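Keeping Plastic Bags in One Basket – Frequently Asked Questions
Trivadness Home Pages – last changed March 18, 2018

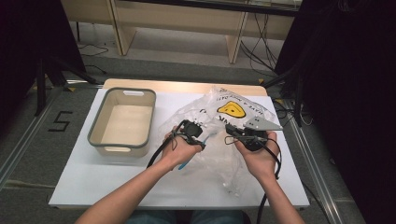 A clear smiley-face bag on the white board, with the empty basket to its left.

On this page we collect the questions which readers send us after the article about shopping bags. We answer them as well as we can. If your question is missing, please see the last section.

GENERAL

Why do you keep plastic bags at all?

We get them with takeout food, from the pharmacy and from relatives who bring us plums. We do not buy them. A bag which is already in the house can be used again for trash, for wet shoes or for bringing a jar of soup to somebody. The problem starts when the bags live in many places. In our old apartment in Prirnik they were behind the radiator, under the sink and inside each other, and when we needed a good one we always pulled out a torn one.

Do I need a basket, or is a big bag full of bags enough?

The bag full of bags works for a short time. You put new ones on top and take from the top, so the bags at the bottom are never used. In an open basket you see what you have. If you like the bag on the door handle and it does not disturb you, please keep it.

How many bags should I keep?

Our limit is 40 bags for a household of four people. For one person it can be much less. When the basket is full, the next bag must be used the same day or must go to recycling. The first time we sorted we had 176 bags, and this was after we had thrown away the dirty ones. I write this number so that you are not ashamed of yours.

THE BASKET

Which basket is suitable?

A rectangular one with straight sides. In a round basket the folded bags fall over. The inside should be smooth, without holes in the floor, because thin handles like to go through holes and then they tear when you pull. A plain, light inside is a help too, as you can see crumbs and old receipts immediately.

We like baskets with a cut-out handle on the short side. You can pull it from a shelf with one hand like a drawer. If there is such a handle on both short sides, it does not matter how you put it back.

What size should it be?

Measure the shelf first, please, then go to the store. Our shelf under the counter is 380 mm deep, so we looked for a basket a little shorter than this. Readers often write that their beautiful basket stands out over the edge of the shelf and everybody hits it with the knee. The height is less important. With folded bags, a low basket holds more than you expect.

Do I need a lid?

No. With a lid people put the bag on the lid.

Can I use the same basket for other things?

It is better not to. We tried to keep bags together with rubber bands and string, and in two weeks we had also batteries, a bicycle key and birthday candles in there. One kind of thing in one basket is easier to explain to guests and children.

How do I clean the basket?

Take everything out, wipe it with a damp cloth and a drop of dish soap, and let it dry completely before the bags go back. We do this every March together with the windows. If the handle openings collect dust, an old toothbrush is good.

SORTING

Where should I sort the bags?

On a table, if it is possible. On the floor it is hard for the back, and on the bed the bags slide. A white or other plain surface is very practical, especially for clear bags. On a patterned tablecloth a clear bag is nearly invisible and you can not see the small holes. We use a white board which we lay on the wooden table. It is smooth, it can be wiped, and the table does not get scratches.

Put the empty basket to one side of the table and leave the rest free for the bag you are working with. I put the basket on the left, my sister-in-law on the right. It depends on which hand you prefer.

What is the order of work?

Take one bag at a time. Look inside it for receipts and small coins. Spread it loosely on the table and look if there are holes, mostly in the corners and where the handles begin. Decide if it stays. If it stays, flatten it, fold it, and lay it in the basket before you take the next one. Please do not make a "maybe" pile. Ours was on the dining table until Easter.

Which bags should I not keep?

Bags which had raw meat or fish in them, bags with a smell, sticky bags, and those which already break into little flakes when you touch them. A bag with one small hole can still carry clothes, but I would not give it potatoes.

Can I wash a plastic bag?

Yes, if it was only a little dusty or had dry bread in it. Turn it inside out, use lukewarm water, shake it and hang it over a wooden spoon in a tall glass. It must be dry also in the corners. I do not use washed bags directly for food afterwards, only for things.

How do I sort by kind?

We have three groups in the basket – small, large, and the clear ones. You could make more groups, but the family will not follow them. The clear bags have their own place because it is so useful to see what is inside, for example when you pack for a trip or give a neighbor her jars back.

FOLDING

What is the easiest way to fold a thin bag?

Lay it on the table with the handles away from you. Stroke the air out from the closed end in the direction of the handles. Pull the side folds out straight, so the bag is as flat as on its first day. Then fold it in half lengthwise, and again, until you have a strip. Roll or fold the strip from the bottom up. At the end you can put the handles under the last fold.

The bag is very crumpled. Can I iron it?

No, please, never! The plastic melts on the iron, and I know it from my own iron. Lay the bag on the board and stroke it with the flat hand from the middle to the outside. The small wrinkles remain but they do not matter. If you have time, leave the bag under a heavy book for one night.

The plastic sticks to my hands and moves around. What can I do?

This is from static electricity and it is worse in winter, when the air is dry. A little hand cream helps, but let it go into the skin first. It also helps to open the window for some minutes before you start. Hold down one corner while you pull at the opposite one, otherwise the whole bag travels over the table.

Triangle or roll?

Triangles look very nice in the basket and children enjoy making them. But it takes longer, and a thick bag opens itself again. For thick bags we use the roll with a rubber band, for thin ones what we feel like on the day. My husband makes a knot. I do not comment on the knot.

Should the printed side be outside?

If you want to find a certain bag again, yes. Fold it so that a part of the print is on top. A bright picture, such as a yellow smiley face, can be recognized even when you see only half of it. With letters you need to read, and half a word is not always helpful.

Is it necessary to fold every bag?

It is not necessary. There were weeks with a sick child and much work when we only flattened them and laid them in. Even this takes far less place than crumpled bags. When there was time again, we folded.

USING THE BAGS

How do I prevent that everybody takes the best bags first?

We did not find a solution. You can put the new bags in from behind and take from the front, and this works as long as the person knows where front is. A small label on the short side of the basket made it better.

Can I use the printed bags for gifts?

Between friends, of course. A clear bag with a friendly print around some homemade cookies in paper looks cheerful, and one with "have a nice day" on it already brings its own greeting card. For a wedding I would choose another packing.

Where can I bring the bags which I do not keep?

Many supermarkets have a container for thin plastic near the entrance. Ask at your own store which kinds they accept, because the rules differ from place to place. In our area we bring them to the collection point on Laing Street. They must be clean and dry, and receipts must be out.

Are small children allowed to help?

Bags are dangerous for small children and should never be in reach. Our basket stands on a high shelf when the little nephew visits. School children can help at the table when an adult sits with them. They are good at finding holes.

ABOUT THE FOLDING AFTERNOONS

Where do the folding afternoons take place?

At Fovovby, the shared workroom on Laing Street 304, second door. There are tables and chairs. Bring your own bags and, if you have one, your own basket, so you can try directly how many fit inside.

Do I have to register?

A short message two days before is enough. It is free, but we are happy if somebody brings tea.

Can I leave my extra bags with you?

Sorry, no. We had this offer in the first year and the room was full of them. Please take them home again or to the collection point, which is on the same street.

My question is not on this page. What now?

Write to us with the contact form and tell us the size of your shelf if it is a question about baskets. We answer in the evenings, so it can take some days. Photos of your basket are welcome, also the untidy ones.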